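Contributing Writers Wanted for The Clirthorpe Ledger

Opinion and civic commentary, part time, paid by the piece

Posted July 2022

The Clirthorpe Ledger is looking for two new contributing writers to join our opinion page, and if you are the sort of person who reads the county zoning agenda over breakfast and then can't stop talking about it for the rest of the day, we would very much like to hear from you.

A little about who we are, for those who are new to us. We started as a mailing list among neighbors who disagreed about a school bond and found, somewhat to our surprise, that we liked disagreeing in writing. The list turned into a blog, the blog picked up a comment section with a stubborn life of its own, and we now send our weekly letter to 1363 subscribers. We aren't owned by a party or a campaign, and we lean in several directions at once depending on who is at the keyboard. Rosemarie Ruppert, our editor, was a Republican precinct chair for years. Henrik Brinkmann, who edits the weekend essays, has knocked on doors for candidates she would not have voted for under any circumstances. They share a desk and get along fine, mostly.

What we publish

Our bread and butter is commentary on public questions - voting rules, schools, policing, land use, the courts, religion in public life, and how all of that lands in a town of our size. We also like pieces that go back to an old speech or an old law and ask what it was really arguing for. Our most widely read column last year was Mareike Oltmanns writing in February on a county curfew ordinance that was never taken off the books. It drew 27 letters, several of them longer than the column, and we printed every one that was signed.

We do not run press releases, candidate endorsements or pieces that have already appeared somewhere else.

What we are asking for

Each contributing writer files two columns a month, between 700 and 900 words apiece. You would also write one short item each week for our Roundup, where we link to something worth reading elsewhere and say a few sentences about why we think it is right or wrong or simply odd. The Roundup is a lot of fun and goes quickly once you get the hang of it. We also ask that you look in on the comments under your own pieces for the first day or so after they go up, and answer the readers who have taken the trouble to answer you.

You don't need a journalism degree, and you don't need to have been published before. Hannelore Böttcher came to us from 30 years of teaching eighth-grade civics and had never written a column in her life, and she now has a following that the rest of us are quietly jealous of. What you do need is a clear opinion, the patience to check your facts before you send them in, and the good temper to be edited. Please be ready to show us where a figure or a quotation comes from. We will ask!

You should live in Clirthorpe or near enough to get to a council meeting on a weeknight now and then. We would be especially glad to hear from people whose views are thin on our page at present, and that includes younger conservatives, union members, farmers, and anybody who has worked inside local government and is free to talk about it.

Pay and practical matters

We pay $85 for a column and $15 for a Roundup item, by check or direct deposit at the end of the month. You keep the copyright to your work and may reprint it elsewhere 30 days after we run it. Anyone running for office, or on the payroll of someone who is, will have to wait until the race is over. If you aren't sure whether something counts as a conflict, just tell us what it is and we can talk it through.

Nearly all of the work is done from home. We do have two rooms upstairs in the Weidemann Building on Gostard Street, and writers are welcome to use them whenever the door is open. The whole group gets together there once a month to plan the coming weeks, and those meetings tend to run late, with a good deal of arguing and even more coffee.

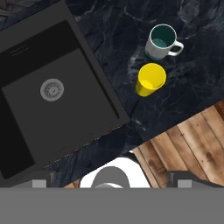 Bring your own mug or borrow one of ours.

How to apply

Please send us the following by email or by regular mail:

A short letter telling us who you are, what you care about and what you think we have been getting wrong.

One sample column of no more than 900 words on a public question of your choosing. It should be something new, written with our readers in mind.

Three ideas for future columns, a sentence or two on each.

Send email to opinion@clirthorpeledger.example with "Contributing writer" in the subject line. Letters go to Anneliese Meinecke, The Clirthorpe Ledger, 1093 Gostard Street, Upstairs. Anneliese also handles questions about pay and scheduling, and she is happy to talk by phone if you would like to send her your number and a good time to call.

We read applications as they come in and will keep the call open until both places are filled. Everyone who sends a complete application will get a reply from Rosemarie or Henrik, though it may take us a couple of weeks.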